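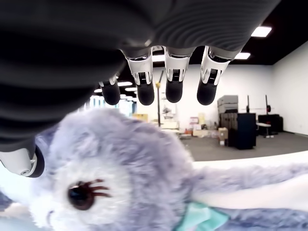
Visiting the Governor's House at Brurkudell: Frequently Asked Questions

Is the house still lived in?

Yes. The governor and family use the second floor as a private residence. Tours cover the first floor and the garden only.

Will I see the governor on my tour?

Probably not. Most working days are spent at the capitol, and the official schedule does not list time spent at home.

Are tours open during the winter holidays?

The house is closed to the public while the family is on vacation. This season's closing began on 2022-12-29. Regular tours start again in March.

Who pays when the governor travels on vacation?

The family pays for its own lodging, meals and airfare. The state pays for the security detail, as it does when the governor is at home. Travel costs are posted by the state auditor after the end of each quarter.

How do I book?

Use the request form or call the visitor desk, extension 119. Groups are limited to 40 people. School groups should send a list of names 2 weeks ahead. Everyone over 18 needs a photo ID.

Where do I park?

Park in the Flinby Street garage and walk up the hill. There is no public parking on the grounds. Buses can unload at the east gate but may not wait there.

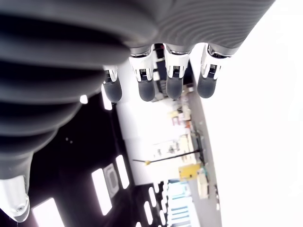

Close-up of a robotic hand, with the fingers hanging down below the palm.

Can I bring a bag?

Small purses are fine. Backpacks, coolers and suitcases are not allowed past the gate, and we don't have lockers.

Can I give the governor a gift?

Please don't bring gifts to the house. Mail them to the Office of Gifts and Records, Room 1595, Chettiar Building. Food is thrown away. Other items are logged and may be returned to you.

Can the house be rented for a wedding?

No. The lawn can be used by registered nonprofits for daytime events. Ask for the Bemano Lawn application.

Who do I contact about a press visit?

Babak Nikzad handles press requests. Leave a message at the visitor desk with your deadline and outlet.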